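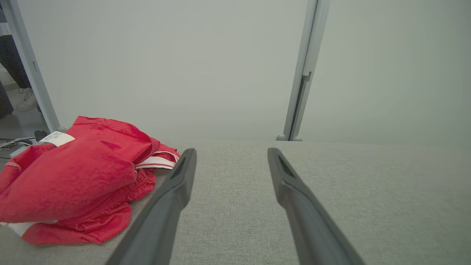 How Cloth Is Made

Look closely at your sleeve. If it is a shirt with buttons, you may be able to see tiny lines going up and down and more tiny lines going side to side. Those lines are threads. A piece of cloth is a lot of threads held together, and there are only a few ways to make them hold.

Fibers come first

A fiber is a very thin strand, like a hair. Cotton fibers grow on a plant, around its seeds. Wool fibers grow on sheep. Linen comes from inside the stem of a plant called flax. Silk is made by a caterpillar, the silkworm, when it spins its cocoon. Polyester and nylon do not grow anywhere. They are made in factories, mostly from oil, by melting the material and pushing it through tiny holes, a bit like a shower head.

One cotton fiber is weak. You can snap it with your fingers. It is also short, about as long as your thumbnail is wide or a little longer. So the next job is to turn many short, weak fibers into one long, strong thread.

Spinning

Pull a little fluff off a cotton ball. Hold one end still and twist the other end while you pull gently. The fluff gets thinner and turns into something like string. You have just spun some yarn.

Twisting presses the fibers against each other so they cannot slide apart easily. More twist makes a harder, stronger yarn. Less twist makes a softer, fluffier one. If you let go of your yarn it will start to untwist. Spinners often take two yarns and twist them together in the opposite direction. This is called plying, and it helps the yarn stay put.

For thousands of years people spun by hand with a spindle, a stick with a weight on it that turns like a top. Later came the spinning wheel. Today most yarn is spun by machines, but the idea has not changed.

Weaving

Weaving needs two sets of threads. The first set is called the warp. These threads are stretched tight, side by side, on a frame called a loom. The second set is called the weft. The weft goes across the warp, over one thread and under the next, all the way to the other side. Then it turns around and comes back. This time it goes under the threads it went over before.

It is easy to mix up the two words. One way to remember is that the weft goes from right to weft.

The simple over-one, under-one pattern is called plain weave. Bed sheets are often plain weave, and so are many shirts and tablecloths. If the weft goes over two threads and under one or two, and each row moves over by one step, you get slanted lines. This is called twill. Jeans are made of twill. Look at the leg of a pair of jeans and you will find the slanted lines. In satin, the threads skip over several others at a time, and the long smooth stretches make the cloth shiny.

Weaving a big cloth by going over and under with your fingers would take a very long time. A loom has a part that lifts many warp threads at once. The weaver slides the weft through the gap in one move, lowers the threads, lifts the others, and slides it back.

Zawadi Athumani weaves scarves on a floor loom in the town of Tuvbridge. One of her scarves uses 246 warp threads, and every one of them has to be put through its own small loop before she can start. She says setting up the loom can take her longer than weaving the scarf. If one thread goes in the wrong place, there is a line down the whole scarf, and she has to go back and fix it.

Knitting

Your T-shirt and your socks are probably not woven. They are knitted. Knitted cloth is made of loops. Each row of loops is pulled through the row before it. You can knit a whole scarf from one long piece of yarn.

Loops can change shape when you pull them, so knitted cloth stretches. That is why you can get your head through the neck of a T-shirt. Plain woven cloth hardly stretches at all along its threads, unless stretchy yarn was used. Try pulling it corner to corner, though, and it will give a little.

There is one problem with loops. If a loop breaks, the ones next to it can come undone too. This is how a small hole in a sock becomes a bigger one.

Felt

Felt has no threads in it. To make wool felt, you wet the wool with warm soapy water and rub it. Wool fibers have tiny scales on the outside, too small to see. When you rub the fibers, the scales catch on each other and the fibers get tangled. After enough rubbing they lock into a flat, thick sheet. A wool sweater that goes through a hot wash by accident can shrink for the same reason.

Where the color comes from

Most cotton and wool starts out white, cream or brown. To change the color, people use dye. You can dye the fibers before they are spun, or the yarn, or the finished cloth.

Some cloth is called heathered. It looks soft and speckled, as if several shades were mixed. Usually they were. Fibers of different colors, such as white and dark gray, are blended before spinning, so each thread has little bits of both. From across a room the cloth looks like one color. Up close you can find the specks.

Stripes can be made by changing the color of the yarn. If you use stripes in the warp and stripes in the weft, they cross and make checks.

Try it: weave on cardboard

You need a piece of stiff cardboard about the size of a postcard, scissors, tape, and two colors of yarn. Ask an adult to help with the cutting.

Cut an even number of small slits along the top edge of the cardboard. Cut the same number along the bottom, so they line up.

Tape the end of one yarn to the back. Bring it through the first slit at the top, down to the first slit at the bottom, around behind the cardboard to the next bottom slit, and up again. Keep going until all the slits are full. Tape down the end. This is your warp.

Cut a piece of the second yarn as long as your arm. Weave it over and under to the other side, then turn and come back the opposite way. Push each row down with a fork. Do not pull too hard at the edges or your cloth will get narrow in the middle.

When your yarn runs out, tie on another piece. When you are near the top, cut the warp threads at the back and tie them together in pairs so nothing slips out.

Words to know

Fiber: a very thin strand that can be made into yarn.
Warp: the threads stretched on the loom.
Weft: the thread that goes across.
Plying: twisting two or more yarns together.
Loom: a frame or machine for weaving.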